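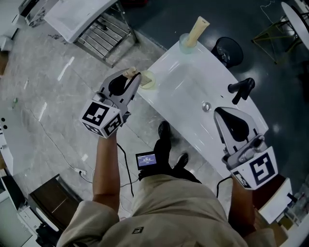

Clunent: notes on shared counters

Clunent is a collection of written entries about the small counters people share: the one with the tap in the corner of a studio, the tea point at the end of a corridor, the ledge where everybody leaves a cup. Each entry covers one counter at one moment and says what was on it, where it stood and what the person tidying it decided to do. I love this stuff, and I hope some of that comes through in the notes!

The counter at the top of this page is a good one to start with. It's white and glossy, with a black tap that has a short spout, and there are two clear cups on it. One has a pale liquid in it and a small beige wedge beside it. The other stands near the far end with something beige and tube-like leaning up out of it. A cup is hardly ever just a cup on a shared counter (it's a drink, a stand, a pot for pens, a place to put the thing you don't want to lay flat), and that is more or less why this collection exists.

Version

Release 2, 05/09/2019. The first release went out in June with 200 entries. There are now 300, and the old ones keep their numbers.

What's in the folder

entries.csv has one row per entry
places.csv has one row per building, five in all
words.txt is the list of names we use for things
notes/ holds the longer write-ups, one plain text file each

Of the 300 entries, 166 have a longer write-up. The rest have the row and nothing more, mostly because we ran out of afternoons. If you only have time for one file, open notes/holanda-long-shelf.txt, which is far too long and a joy to read.

Columns in entries.csv

entry: the number, never reused
place: a code that matches places.csv
surface: colour first, then finish (white, glossy)
tap: colour and which way the spout points, or "none"
on_counter: everything standing or lying on the top, split by semicolons
contents: what is in each cup, jar or tray, in the plainest words that are still right
near: bins, racks, tables and cabinets close by
floor: colour and pattern, with both written down if the floor changes
choice: keep, move, rinse, bin or ask
by: initials of whoever wrote it

How we name things

Ntombi Ngubane wrote the first word list and most of it has stood up very well. The main idea is to name only what you're sure of. "Pale liquid" goes in the contents column unless you poured it yourself. "Beige wedge" is a perfectly good entry, and so is "round silver fitting" if you can't tell whether it's a drain. We used to let people guess and then spent ages arguing over whether something was a lid or a dish.

Say "leaning" for anything propped up inside something else, and put the two together with "in": beige cylinder in clear cup, leaning. It reads a bit oddly the first time, but searching for "leaning" brings up some of the best entries in the set.

Bins get their shape and colour (black, round). Floors were Nizar Darwish's addition. I wasn't keen at first and now I'd hate to lose them, since streaky grey tile meeting a dark shiny floor tells you a lot about where one part of a room gives way to the next.

About the choice column

Keep: it belongs there, or it's doing no harm.
Move: right thing, wrong spot. Say where to.
Rinse: cups and glasses, mostly. Empty first.
Bin: only with the owner's word, or if it is plainly rubbish.
Ask: use this for any cup with liquid in it that you didn't pour. People are fond of their half-finished drinks, and some of them aren't drinks.

Ask is the most useful of the lot. An entry marked "ask" can be changed later, but please leave the first answer in and add the new one after a slash.

Known gaps

Counters with no tap are thin on the ground. Devavbridge has plenty and we'll get to them. Runemeck is all upper floors so far, which skews the floor column towards carpet. Colours were written down under whatever lighting the room had, so beige, cream and tan blur into each other. Treat them as one colour unless the long write-up says otherwise.

Entries from the first release have no "near" column filled in. I'm working back through them from the lowest number up, and it's surprisingly good fun.

Sending an entry

Copy the blank row at the bottom of entries.csv, fill in what you can and leave the rest empty. Write it before you tidy. Long write-ups can be any length, and we'd much prefer a rambling one to none. Racks, odd tables and things on the floor nearby are all welcome.

Corrections go to Nizar, new words for words.txt go to Ntombi. The next word up for discussion is "fitting", so if you have views on taps and drains, do send them in.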